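Notebook, October, short video tests, continued

Picking up where the last entry stopped. The vertical clips for Driltitz are all exported and I spent most of the morning going through the numbers from the first batch, and I'm really pleased with how much there is to learn from them!

Quick recap for anyone reading over my shoulder: same clip, four openings. A starts on the title card, B starts on the speaker already talking, C starts on the question sticker, D has no text at all for the first second. Everything else is the same, music included. Posted from the Skornus test account, one opening per day, always at 4 p.m.

Total views over the four: 3,552. B is well ahead on people who stay to the end. I had my money on C, so that was a fun surprise (Lorraine Gilchrist called it before we posted, and she has asked me to write that down, so it is written down). A loses people right away. D is hard to read, as the plays with sound off drag it down and we don't separate those yet.

Captions. Went back to the larger type after Nosipho Fourie tried the small one on her old phone and couldn't read it past the second line. Up to 32 characters per line still fits inside the safe area, provided the line sits above the reply bar. I moved the whole block up and it looks so much better — I should have done it weeks ago. Old template is kept as captions_old, please don't delete it, the Coetzee clips still point to it.

Stickers. The poll sticker gets taps, the slider hardly any. Poll with two short answers beats poll with a long one. I want to try it lower on the screen, where a thumb already is.

Export trouble: the Mistemetti preset was adding a black sliver on the right side. Width was set one pixel short. Fixed in the shared preset, so pull it again before you export anything. Files made before lunch need redoing, mine included.

Still open:
- sound-off plays, find out whether the report can split them
- B again with a different speaker, same script
- highlight covers, Lorraine has sketches
- does the 50 percent zoom on the first cut help, or do I just like it?

Next up is the second speaker. Nosipho has the script and we record as soon as the small room is free. Can't wait to see whether B holds up with a new face.

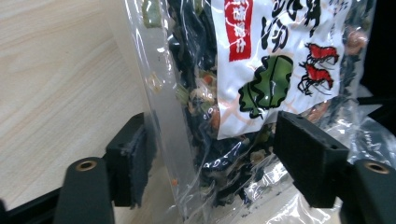 Social Video Team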